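HAND-HELD GRIPPER TOOL, STATION 2
Inspection checklist, monthly, with comments
Site: Helanach, kitchen cell
Program: Kestico
Month: October
Tool cycles since last pad change: 933

Result codes: OK, ADJ (adjusted during inspection), REP (part replaced), OPEN (carried to next inspection).

Section A. Before starting

A1. Tool powered down, data cable unplugged at the tool end. OK
A2. Cooktop switched off at its panel and unplugged at the wall. OK
Comment: Confirm the wall plug by hand. The panel alone does not count for this item.
A3. Previous checklist read, open items copied forward. OK
Comment: One item carried over, the trigger return (see C3).

Section B. Fingers and pads

B1. Base plates free of cracks and bends. OK
B2. Finger screws present and seated. ADJ
Comment: One screw on the left finger took an eighth turn. Thread locker renewed. Right finger needed nothing.
B3. Pad ribs intact, no tears at the root. OK
Comment: Slight rounding on the outer ribs of the left pad. Limit is a visible flat across the full width. Not there yet. Expect a change before 1,185 cycles.
B4. Pads fully bonded to the plates. OK
B5. Pads free of oil and starch. ADJ
Comment: Wiped with a damp cloth, then a dry one. Do not use alcohol on the pads, it hardens them.
B6. Fingers close parallel, no rub on the plates. OK

Section C. Trigger and linkage

C1. Full travel without binding. OK
C2. Play at the fingertip within limit. OK
C3. Trigger returns without help. REP
Comment: Slow return reported at the last two inspections. Return spring replaced with the Workska part from the spares drawer. Old spring tagged and kept. Closes the carried item.
C4. Pivot pins lubricated, excess removed. OK

Section D. Markers and camera

D1. One marker on each finger, flat, edges down. OK
D2. Markers clean, no gloss from tape or grease. OK
D3. Lens clean, lens ring tight. OK
D4. Both markers in view with the tool held at the working position over the table. OK
Comment: Do this check with the station set up for a task. A bare table hides problems with glare from metal cookware. 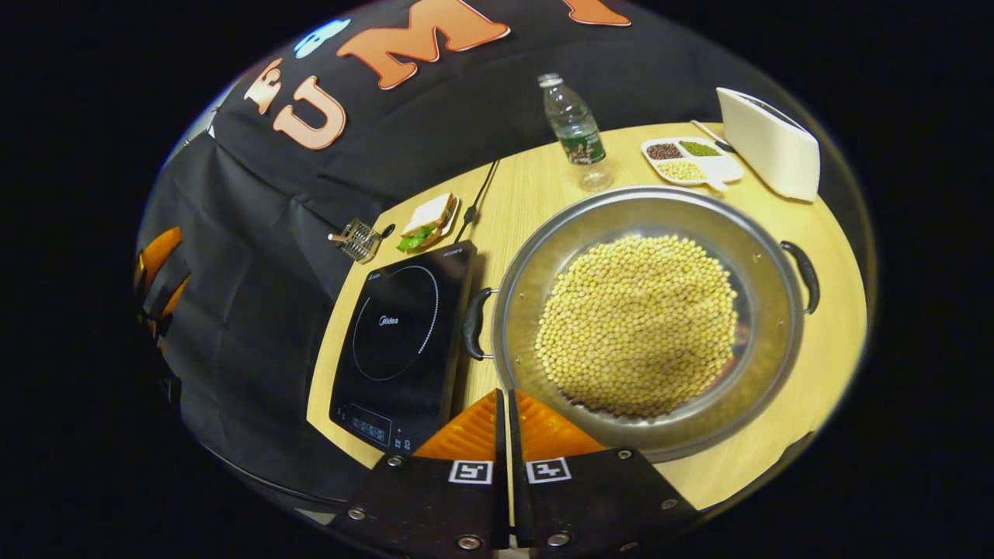 Item D4. Tool over the bean task layout, one marker on each finger.

D5. Marker detection over a full open and close. OK
Comment: 289 images taken, both markers found in all of them. If either is lost, repeat D2 and D3 before touching the lighting.
D6. Finger width reads zero when closed. ADJ
Comment: Read slightly high after the spring change. Zeroed again and repeated three times, stable. Any work under section C means D6 has to be redone, even if it was already signed.

Section E. Table and task items

E1. Table does not rock. OK
E2. Backdrop clear of the cooktop. OK
Comment: Check the folds on the left side as well as the back. Cloth settles over time.
E3. Cooktop glass free of chips and cracks. OK
E4. Cooktop cable lies flat, no pinch points, not under the pot. OK
E5. Pot handles tight. OK
Comment: Both loops checked by hand with the pot empty, before the soybeans went in.
E6. Divided tray clean, beans not mixed between compartments. ADJ
Comment: A few mung beans picked out of the soybean compartment. Stray beans on the table get into the gap between the fingers and hold them open, so sweep before D6.
E7. Bottle cap closed. OK
E8. Lighting level at table center, percent of reference. OK
Comment: 92. Lower limit is 85.

Section F. Return to service

F1. Data cable reconnected, strain relief clipped. OK
F2. Five test grasps on the pot rim, no slip. OK
F3. Cycle counter noted, not reset. OK
Comment: Reset only at a pad change.
F4. Spare pads in stock, one full set minimum. OPEN
Comment: One left pad, no right pad. Order placed with Kaijage. Tool may stay in use until B3 reaches its limit.

Station released for use, 3:40 p.m. Next inspection due in November, or at the pad change if that comes first.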